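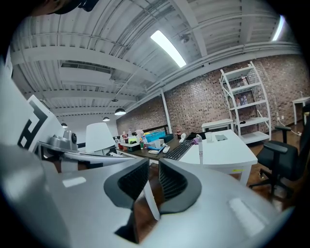
A keyboard lies across the join between a dark wooden desk and a white one at Norstead's shared workroom on Plelimov Street.

NORSTEAD DROPS "CLEAR DESK" PROMISE, OFFERS A PLAIN DESK RESET IN ITS PLACE

Company says most of what is sold as desk organization, including some of what it used to sell, did very little

PLELIMOV STREET, Thu 17 June – Norstead, which cleans and looks after shared offices and workrooms, today announced the end of its Clear Desk plan and the start of a smaller service called Desk Reset. The new service covers the wiping, sorting and putting back of everyday things on shared desks. It carries no promise about productivity, focus, well-being or mood.

The company had made promises of that kind before. Clear Desk customers were told that an empty surface would help their staff concentrate and that a matching set of trays would keep the surface empty. Norstead has reviewed its own visit records and can't support either statement. Both have been removed from its sales material.

"We had a brochure with a bare white desk on the front and one green plant," said Tahmineh Ebrahimi, who runs Norstead. "I have been going into offices for a long time and I have never seen that desk. If a customer had asked me to show them one, I would have had to change the subject."

What the records showed

Norstead's cleaners fill in a short card for each shared desk they visit. For the review, the company read back through 1,040 of these cards. It wanted to know whether desks fitted with the Clear Desk trays were in better order at the next visit than desks without them.

The cards gave no good reason to think so. Trays filled up. Once full, they were treated as part of the desk, and new things were put down in front of them. On a fair number of cards the cleaner had written that the tray itself was now the hardest thing to clean under.

Norstead wants to be careful with this. The cards were written by busy people at the end of a job, and no one filling them in knew they would be used this way. Some offices with trays were crowded to begin with, which may be why they bought trays. The company isn't calling the review a study and asks that it not be quoted as one.

"It's a pile of cards," said Amirhossein Sharifi, who read them. "I'd trust it to tell me what gets left on desks. I wouldn't trust it to tell me why, and I'd be suspicious of anybody who said they could get that out of it."

The things that get left were ordinary. Bottles came up again and again, full and part full. So did paper cups, remote controls, cables, cloths, and boxes that had held something useful at one time. Cleaning supplies were among the most common items on the cards. Norstead finds this a little embarrassing, as some of those supplies were its own.

What Desk Reset includes

A Desk Reset visit follows a short written order of work. The cleaner takes cups and trash first and then lifts loose items off one part of the surface at a time. That part is wiped and the items go back before the next part is started. The keyboard and mouse are lifted, wiped under and returned to where they were found, at whatever angle they were found. Cables are moved for wiping and put back without being rerouted.

Bottles are grouped in one tray or bin if the desk already has one. Norstead no longer supplies trays. It will take the old Clear Desk trays away on request, or leave them, and it has no opinion about which the customer should choose.

The cleaner doesn't open drawers, stack papers, coil chargers that are in use or decide what a person needs. Anything that looks like trash but might not be is left in place with a small paper slip. Customers who want more than this can ask for it, and the extra work will be quoted by the hour.

Each visit is booked at 40 minutes for a pair of desks. The earlier plan allowed less and was regularly late, according to Crisanto Dalisay, who sets the cleaners' rounds.

"The old time was worked out on a desk with hardly anything on it," Dalisay said. "Put a real table in front of somebody, with bottles at one end and flowers at the other, and they have to pick everything up before they can wipe. Picking up is the job. Wiping is the short part."
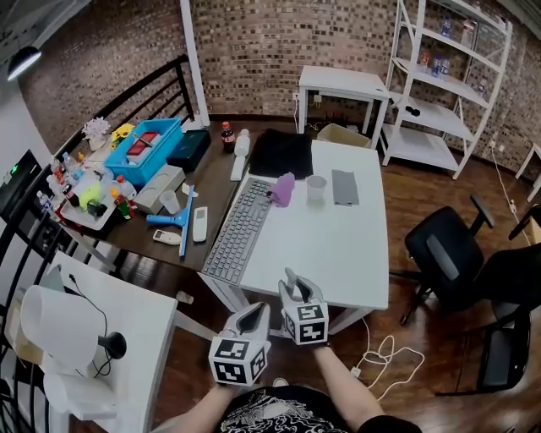
The white desk with its keyboard, paper cup and cloths, beside the dark brown table at the Plelimov Street workroom.

The Plelimov Street workroom

Norstead wrote the order of work in its own shared workroom, a brick-walled space with mixed furniture. Dark wood stands next to white desks, and there is open white shelving by the wall. The company chose it over a customer site for a dull reason: it could leave things out overnight without asking permission.

The wooden table was the harder of the two surfaces. In one arrangement it held trays, bottles, a vase of white flowers, a bunch of yellow artificial ones, remote controls and a blue squeegee laid across the top. Long-handled things slow the work down, cleaners told the company, as they reach over other items and have to be moved first. Artificial flowers are worse than they look. They collect dust, they can't be wiped flat, and the people who put them there notice when they move.

Cloths caused the longest discussion. Norstead had always told its staff to use one color of cloth for one kind of surface. Forough Bagheri, a senior cleaner, pointed out that the rule is no help when there are already several cloths on a desk and none of them belong to the person cleaning it. Under Desk Reset, a cloth found on a desk is moved, never used and never thrown out. The cleaner brings a fresh one and takes it away again.

"You don't know what's been on it," Bagheri said. "It could be clean. It could be for somebody's glasses. I don't want to find out on a keyboard."

Where two desks of different height or finish are pushed together, the cleaner treats the join as a job of its own. Crumbs settle there. A keyboard placed across the join hides it, and the earlier checklist skipped it completely. Matvii Pasichnyk, who wrote that checklist, has asked the company to say that the omission was his. He has also rewritten the step.

Doubts that remain

Norstead isn't certain that Desk Reset will satisfy everyone who paid for Clear Desk. A desk that has been reset will still have things on it. In a photograph it may look much the same as before, and a manager walking past may wonder what was paid for. The company's answer is that the surface under the things has been cleaned, and that people can find their things where they left them. It accepts that some managers won't think this is enough.

The company also doubts that the effect of a visit lasts. In its view a busy shared desk is back to its usual state quickly, and no product it has tried changes that. It would like to hear from any office where a product has, and it would like to see the desk without warning.

One customer, the design office Ultance, has used a trial form of the service on part of its floor. Ultance has agreed to be named and declined to be quoted. It has renewed for a further term. Norstead draws no conclusion from the renewal, which may have had more to do with price.

Price and dates

Desk Reset will be open to new customers from July. The price is $40 a visit for a pair of desks, with a minimum of 2 visits a month. There is no joining fee. Offices that still have time left on a Clear Desk plan can move to the new service at no cost or ask for the unused part of their money back. The request can be made by phone, and the customer won't be asked to explain it.

In the first month, Norstead will take on no more than 100 pairs of desks. Dalisay asked for the limit after looking at the rounds, and the company agreed to it after some argument. Names over the limit go on a waiting list in the order they arrive.

The order of work fits on one sheet and will be sent free to anyone who wants it, including other cleaning firms. Ebrahimi said she expects some offices to read it, do the work themselves and never call.

"That would be fine," she said. "I'd want to know if they kept it up past the second week, though. I have my doubts."

About Norstead

Norstead cleans and maintains shared offices, studios and workrooms. It is run by Tahmineh Ebrahimi from Plelimov Street. Questions about the visit cards should go to Amirhossein Sharifi. Questions about bookings and existing Clear Desk plans should go to Crisanto Dalisay.

Contact Norstead | Press office | © Norstead. All rights reserved. | Back to top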